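4. Sealing the countertop with Fladow Stone Sealer

Read this whole section before you open the can. Sealer that dries on the surface is difficult to remove.

4.1 Before you start

1. Wash the stone with warm water and a pH-neutral soap. Do not use vinegar.
2. Leave the stone to dry overnight.
3. Put masking tape on the edge of the sink.

CAUTION: Open a window. Keep the sealer away from flames.

4.2 Applying the sealer

1. Shake the can well and pour a little on a Maes cloth.
2. Wipe in straight lines, always in the same direction.
3. Wait 3 minutes. The stone must stay wet during this time.
4. Remove all the rest with a clean dry cloth.
5. Repeat after 2 hours. Polished stone needs only one coat.

NOTE: An 80 ml can is enough for one normal kitchen. For bigger surfaces, order the large can.

4.3 Daily care
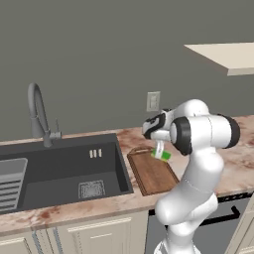 Sealed stone resists stains, but it does not resist scratches or acid. Wipe lemon juice and wine immediately. For cutting, use always a board, and one with a raised rim, like the brown one on the veined marble here, is the better choice for juicy fruit. Lift the board after use and dry the stone under it.

Test the seal every April with a few drops of water. If the stone becomes dark, repeat 4.2.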